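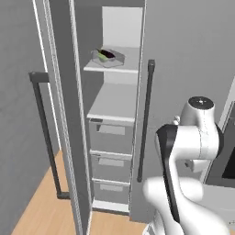
三十二尺

去Drelusholm的船一天只有早晚两班，我们赶的是早班，凌晨四点就从Warkdale的作坊出发了。Olga Montes开车，我坐在副驾驶抱着一箱音管，箱子不能放后面，后面有梯子，梯子会晃。那是七月，天早就亮了，路两边的黑麦田蓝汪汪的，我激动得一句话接一句话地说，Olga一句也没回。开出去好远她才说：“你要是在管风琴里面也这么说话，我就把你关在里面。”

我当学徒才一年多，修过的都是些小琴，学校里的、养老院里的，还有一台在私人客厅里，主人养的猫从风箱底下叼出来过一只拖鞋。Drelusholm这台完全是另一回事！这是Van Leeuwen的琴，1428根音管，三层手键盘，脚键盘那边竟然有一组三十二尺。那座教堂我在图纸上看过，矮墩墩的，连塔楼都像被人按着头往下压了一截。一个打鱼的小岛，一座矮教堂，装三十二尺。我第一次看见图纸时以为有人抄错了数字。

“没抄错。”Olga说。

“那怎么放得下？”

“躺着放的。”

我在座位上扭过身子看她。她专心开车，嘴角有一点点弯，我知道她其实也喜欢这一段，她就是要让我自己去看。

不弄琴的人可能不晓得三十二尺是什么意思。管子越长，声音越低，十六尺已经是那种从地板往脚心里钻的低音了，再长一倍，耳朵基本上就听不出那是一个“音”了，只觉得空气有了重量，一下一下地推你。窗玻璃会响，蜡烛会抖，长椅上的赞美诗集会自己往边上挪。我在录音里听过很多次，耳机里什么都没有，只有一种嗡嗡的不安。所有人都告诉我，得到现场去，得坐在那个房子里。

船上风很大。我跑到甲板上去看海鸥，又跑回车里看那箱音管，再跑上去，看见岛从雾里浮出来，灰的，扁的，像一块搓衣板。教堂在最高的地方，说是最高，其实也就比码头的仓库高出一个屋顶。

Atieno Nyamweya在码头等我们。她是岛上的管风琴师，也教小学的算术，个子很高，穿一件亮橙色的雨衣，隔着老远就在挥手，挥得像在指挥飞机降落。我立刻就喜欢上了她。她上来先拥抱Olga，然后拥抱我，然后从车窗里伸手进去摸了摸那个箱子。

“里面是我的双簧管吗？”

“你的双簧管。”Olga说，“舌簧都重新弯过了。最低那根裂得厉害，我给你换了新靴管。”

“哎呀，”Atieno隔着箱子盖说，“辛苦你们啦。”她这句是对音管说的。

岛上的路只有一条像样的，从码头盘上去，经过杂货店、学校、一个晒网的大棚子，到教堂门口就没有了。Atieno坐在后排梯子旁边，一路给我讲，哪家的女儿唱女高音，哪家的爷爷年轻时给琴踩过风箱，踩一场仪式能换两条鳕鱼。她讲到这里就拍我的肩膀，说琴是渔民们攒钱买的，有一年鲱鱼多得船都装不下，钱一下子多了，大家坐在一起商量怎么花，有人说修防波堤，有人说买一条大船，最后买了琴。

“为什么？”

“因为Cledent有一台。”她说。

Cledent是海峡对面的镇子，天晴的时候从教堂台阶上就能望见，红屋顶，尖塔，塔很高，看着就神气。Cledent那台琴最低到十六尺。岛上的人派了两个人坐船去找Van Leeuwen，只提了一个要求：要比对面低。

我笑得直不起腰来。Atieno也笑，说这是真的，信还在，就锁在教堂的柜子里，Van Leeuwen的回信也在，客客气气写了三页，从头到尾都在劝他们别这样。第四页是报价。

教堂里头比外面看着要大。白墙，蓝漆的长椅，屋顶是倒扣过来的船底，那些肋骨一样的梁全都往琴那边收。琴在西头的楼座上，正面是锡管，擦得不算亮，带着一层奶灰色，中间的塔楼尖顶几乎顶到天花板，匠人在那里削掉了装饰的一只角，大概是量错了，也可能是屋顶后来沉下来了。那一角缺得特别可爱。我站在过道里仰着头，脖子都酸了，还是没找到那组三十二尺。

“那儿。”Olga指了指墙。

我看了半天才明白。沿着北墙，从楼座一直往东，有一长溜漆成白色的木头箱子，贴着墙根上方，像是包暖气管用的，上面还放着几盆天竺葵。那就是管子。最长的一根躺在最下面，到了祭坛附近拐一个弯，又折回来一截，管口朝着布道坛。

“有个牧师，”Atieno说，“讲道讲得太长，我前任就踩最低的C，踩一下，他袍子就鼓起来。”

“真的假的？”

“我前任说是真的。”

可是那组三十二尺已经很久不响了。准确地说，最低的C不响，别的几个响得有气无力。Atieno来岛上之后一次也没听过那个C。上一家来修的人说风道坏了，要拆墙，开的价钱是3000，光是拆墙，还不算修。岛上的人听完把人请去喝了咖啡，送上船，就没有下文了。这一回请我们来，合同上只写了例行调音和装回双簧管。Olga在合同背面用铅笔给自己写了一行字，我偷看到了，写的是“C？”。

第一天全是苦活，我却干得高兴极了！先要清灰。管风琴里面的灰跟别的地方的灰不一样，又细又油，里面有蜡烛烟、羊毛、死苍蝇，还有不知道哪一年婚礼上撒的米。我钻在主风箱和音管架之间的走道里，侧着身，屏着气，拿软刷子一根一根地刷。有些管子才铅笔那么大，从架子上拔下来放在手心里，轻得像鸟的骨头，管身上刻着音名，刻得很急，G字的尾巴甩出去老远。我老想，刻这个字的人那天赶着去哪里呢。

我还找到了一颗纽扣，一张写着“左边第二个太尖”的纸条，还有一截吃剩的铅笔，上头全是牙印。Olga把铅笔拿过去看了看，又放回原处。她有这么个规矩，琴里的东西，只要不碍着发声，就留着。

下午开始调音。这活儿要两个人，一个人在键盘上按键，一个人在里面听和敲。Olga在里面，我按键。整个下午我说的话只有“好”和“下一个”，她说的话只有“下一个”和“等等”。可是那个下午一点也不闷。两根管子差一点点的时候，声音里会有一个波，哇——哇——哇——，像有人在很远的地方慢慢摇一扇门。Olga用调音锥轻轻碰一下管口，波就慢下来，再碰一下，更慢，慢到你得闭上眼睛等它，然后它就没有了，两个声音合在一起，忽然变得很直，像一根绷紧的线。每一次我后脖颈上的汗毛都会立起来，每一次！同一件事情来上几百遍，我还是觉得稀奇。

“你在上面哭吗？”Olga在里面喊。

“没有！下一个！”

Atieno放学以后带着孩子们来看。本来说好来三个，结果来了一大群，把长椅前两排全坐满了，两条腿在下面晃荡。Olga从琴里爬出来，脸上黑一道白一道，孩子们发出一阵赞叹。有个男孩问她里面有没有鬼。她说有，叫风。男孩问长什么样。她把他领到琴后面，让他把手放在风箱的盖板上，叫我把几个音一起按下去。盖板慢慢地往下沉，风机又把它顶起来。男孩说：“它在喘气。”后面的孩子立刻全都要摸，排了很长的队，我就坐在那里按同一个和弦，按到手指头发麻。

晚上我们住在Atieno家。她家的厨房特别小，桌子一拉出来，冰箱门就只能开一半，所以吃饭之前得先想好要拿什么。她炖了一锅鱼，放了椰奶和很多辣椒，说岛上的人起先不肯吃，现在每逢教堂聚餐都要她做，她做少了还有人不高兴。我吃了三碗。外面还亮着，夏天这里黑不下来，窗户外面的海是一种很淡的紫色。

Atieno讲她是怎么学琴的。她小时候住的那个城市，教堂里有一台很旧的簧风琴，踏板吱嘎吱嘎响，弹的人要一边踩一边弹，她以为所有的音乐都应该带着这个吱嘎声。后来出来读书，头一回坐到真正的管风琴跟前，她弹了一个长音，手指按着不放，声音就一直在，一直在，她不踩，它也在。她吓得把手缩回来了。

“我觉得它不需要我。”她说，“我气了一个星期，后来又去了。”

Olga听到这里笑出声来。我跟她这么久，听她笑的次数一只手数得过来。她说她自己是为了躲雨进的作坊，进去以后有人递给她一块羊皮，让她按住，她就按住了，按到现在。

“雨停了没有？”Atieno问。

“没注意。”

我也想讲一个，可是我的太普通了。我是在网上看见一个音管铸造的视频，一个老头把锡和铅的熔液倒在铺着布的长台上，推着木槽往前走，后面留下一整张银光光的金属，亮了一会儿，表面忽然蒙上一层霜，从这头跑到那头。我把那一段看了一整夜，第二天就给Warkdale写了信。我写得很长，里面用了好多感叹号。Olga回信只有一行，问我恐不恐高。

第二天上午装双簧管。那箱子我抱了一路，这会儿一根一根往架子上插，每插一根都小声跟它打招呼，我知道这很傻。簧管娇气，温度差一点音就跑，别的管子是跟着房子走的，簧管要自己走，所以每次都是最后调。Olga用一把扁扁的小刀，去敲那根弯弯的铁丝，敲一下往下，敲一下往上，声音先是像一只生气的鸭子，然后像一只讲道理的鸭子，再然后，突然就成了双簧管。鼻音里带着一点甜，细细的，从琴箱里探出来。

Atieno请了一节课的假跑过来听，坐到琴凳上，弹了一段很简单的曲子，就一个旋律，左手两三个音托着。弹完了她不说话，把手放在腿上。

“最低那根还要修吗？”Olga问。

“不许动它。”Atieno说。

到这里，合同上的活其实已经完了。船是晚上的，时间还有大半天。Olga洗了手，喝了一杯咖啡，站在北墙下面看那排白箱子。我假装在收拾工具，心跳得厉害，眼睛一直跟着她。她把天竺葵一盆一盆地搬到窗台上，搬完，用指节敲箱子。咚，咚，咚，一路敲过去，敲到拐弯的地方停下来，又退回来敲。

“把脚键盘那边的灯拿来。”她说。

我跑得差点在楼梯上摔一跤。

音管发不出声，原因可多了：风不够，风道漏，皮子硬了，阀门打不开，嘴口堵了，管身开裂。上一家说是风道，要拆墙。Olga说先不信。她让Atieno拉开音栓，踩最低的C，自己趴到地板上，耳朵贴着风道的木头，从楼座一直听到管脚。我跟在后面也趴下去听。木头里面有风，嘶嘶的，很稳，像把贝壳扣在耳朵上。风一直走到管脚，走进去了。

“有风。”我说。

“有风。”她说。她爬起来拍了拍膝盖，那一瞬间她的表情，怎么讲呢，就像有人在牌桌上翻过来一张好牌。

不用拆墙！风道是好的！我想大喊，又怕喊早了。Atieno在楼上探出半个身子，问怎么样怎么样。Olga让她等着。

管子的嘴口在西头，被一块活板挡着，活板上的漆刷了不知道多少层，把缝都糊死了。我们用热刮刀一点点地划，划了好久，漆皮一条条卷起来，最外面是白的，往里是奶黄，再往里是绿，最里面是一种很漂亮的海蓝色，跟长椅一样。原来这排箱子从前是蓝的，我捡了一片有四种颜色的漆皮夹在本子里，现在还在。

活板一打开，里头黑洞洞的，一股木头和盐的味道。嘴口比我的肩膀还宽。灯伸进去，上唇是好的，下唇是好的，中间那条出风的缝也清清楚楚，连一粒灰都没有，风从里面出来，把我的刘海吹得直立起来。

“那它为什么不响？”

Olga没理我。她把手掌平着伸进气流里，慢慢地上下移动，移到某个位置停住，又退回来。然后她问了一句我没想到的话：“那边的头，最后一次有人看，是什么时候？”

那边的头在祭坛旁边，折回来的那一截，管口朝着布道坛。那里原本应该是敞开的。敞口的管子，两头都得通着，一头堵上，音高就全变了，要是堵得半半拉拉的，它就发不出声来，光喘气。我们三个人一起走过去。管口外面钉了一块薄木板，板上挂着圣诗的号码牌，号码牌后面用图钉别着一张打扫卫生的轮值表。

Atieno看着那块板，慢慢地抬起手，捂住了嘴。

“我每个礼拜都往这上面挂号码。”她从指缝里说。

木板只用了四颗钉子，钉得歪歪扭扭。Olga用起钉器把它们起出来，板子一松，后面掉出来一团东西，软绵绵的，灰扑扑的，我往后跳了一步。是毛毯。一条军绿色的旧毛毯，塞得紧紧的，往外拽，拽出一条，后面还有，又拽出一条。接着是一件毛衣，一只枕头，半条窗帘，一个写着面粉商名字的麻袋。我们在祭坛台阶上摆了一地，像是有人要在那里开旧货摊。最里头是一本布道文集，很厚，硬皮的，让潮气泡得鼓了起来。

我把书翻开，扉页上有签名。Atieno凑过来看，肩膀开始抖，我以为她哭了，结果她笑得蹲到了地上。

“就是那个牧师，”她说，“就是那个袍子鼓起来的！”

我们在台阶上坐了很久，谁也干不了活。Atieno每次快要停下来，看一眼那只枕头，就又不行了。你想想看，那个人得挑一个没有旁人的夜里，抱着自家的枕头和毯子，踩着椅子，一样一样地往管子里塞，塞到最后还不放心，拿自己写的书给堵上。我前前后后听过许多管风琴的故事，这一个我最爱。Olga坐在中间，膝盖上放着那本书，翻了几页，说写得其实还可以，就是长。

后来我们用长杆绑着抹布，把管子里面从这头擦到那头，够不着拐弯的地方，我就把头和肩膀都伸了进去。里面很凉，我的呼吸声被拉得老长，从很远的地方传回来。我在里面小声唱了一个音，唱得尽量低，管子好像跟着动了一下，也许是我自己在抖。我出来的时候满头都是木屑，Olga伸手给我摘了一片，别的就不管了。

消息是怎么传出去的我不知道，我们连教堂的门都没出过。等到傍晚，长椅上已经坐了好些人，还有人不断地进来，穿着胶靴的，抱着婴儿的，提着一桶没来得及放下的土豆的。前一天那个男孩坐在第一排，手平平地放在长椅的木板上，他说这样能先感觉到。有位很老的老先生让两个人扶着，坐在靠北墙的位置，Atieno跑去跟他说话，回来告诉我们，那就是从前踩风箱换鳕鱼的那一位。他说他记得那个音。他说那个音一出来，码头上的狗都趴下。

Olga在琴里面，我在嘴口旁边蹲着，Atieno坐到琴凳上，脱了鞋。她有一双专门弹琴的鞋，忘在学校了，就穿着袜子，袜子是黄的。

“要弹什么？”她朝下面问。

下面七嘴八舌地喊了好几首，谁也听不清谁的。老先生摆了摆手，大家就都静了。他说：“你就踩那一个。”

她踩下去了。

起先什么也没有，我的胃往下一沉，心想完了。这么大的管子，要等里面那一整条空气慢慢地动起来，可我那时候哪里还想得起来这个。然后，我蹲着的那块地板变软了。我没有别的说法，就是变软了，像站在船上。接着是膝盖，肚子，牙齿。窗户先响的，北边第二扇，哒哒哒哒，然后所有的窗户都跟上来，窗台上的天竺葵叶子一齐在抖。空气一下一下地推过来，慢得可以数，宽得像一堵墙在走路。那个抱婴儿的母亲低头去看，婴儿睁着眼睛，嘴张得圆圆的，一声也不出。

号码牌从钉子上掉下来，顺着台阶一级一级滚到过道里。没有人去捡。

Atieno一直踩着。她后来说她不敢松开，怕松开就再也没有了。她在上面加了一个十六尺，又加了八尺，声音这才有了脸，有了眉眼，然后她的两只手放上去，弹了一个最普通的C大三和弦，那个我们前一天下午一根一根对齐的和弦。倒扣的船底整个都在响。我觉得我们好像真的在往什么地方开。

她把手抬起来以后，声音还在屋顶上待了一会儿。男孩第一个说话，他说：“再来一次。”于是全教堂的人都说再来一次。

再来了多少次我说不上来。后来唱起歌来了，先是圣诗，后来就不是圣诗了，有一首是收网时唱的，副歌特别长，歌词里有个鱼的名字我怎么也发不对，旁边一位大婶就掰着我的手指一个音一个音地教。每逢副歌开头Atieno就踩那个C，大家用靴子跺地板。Olga从琴里出来，坐在楼座的楼梯上，两手夹在膝盖中间，脸上的灰还没洗。我跑过去坐在她旁边，跟她说了好多话，我都不记得自己说了什么，肯定用了很多感叹号。她这回没有让我闭嘴。

晚班船我们没赶上。其实是船没走，船长就在第三排，嗓子很粗，唱低声部，等他唱够了已经快半夜了，天边还留着一条橘红色。他亲自把我们的梯子扛上车，问Olga那一下传到海峡对面要多久。

“传不过去的。”Olga说。

“Cledent听不见？”

“听不见。”

他想了想，很失望的样子，又问要是把教堂的门全打开呢。

Olga说那得试试，让他们找个顺风的日子给作坊打电话。Atieno站在码头上，橙色的雨衣敞着，脚上是袜子和一双不知道跟谁借的大胶靴，怀里抱着那只枕头。她说要把它洗干净，跟Van Leeuwen的信锁在一起。毛毯归学校了，孩子们午睡用。书她打算自己先看一遍。

回去的船上我又往甲板上跑，海面平平的，一只海鸥也没有。我把手按在栏杆上，栏杆在抖，是发动机，我知道是发动机。我数着它的拍子，想听出来是个什么音，听了半天，觉得比C高一点，大概是个偏低的D。我跑下去告诉Olga。她在车里睡着了，座椅放得很平，手里还捏着合同。我把它抽出来翻到背面，在那个“C？”后面，她已经把问号涂掉了，写了下一行：高音区左边第二个，太尖，明年。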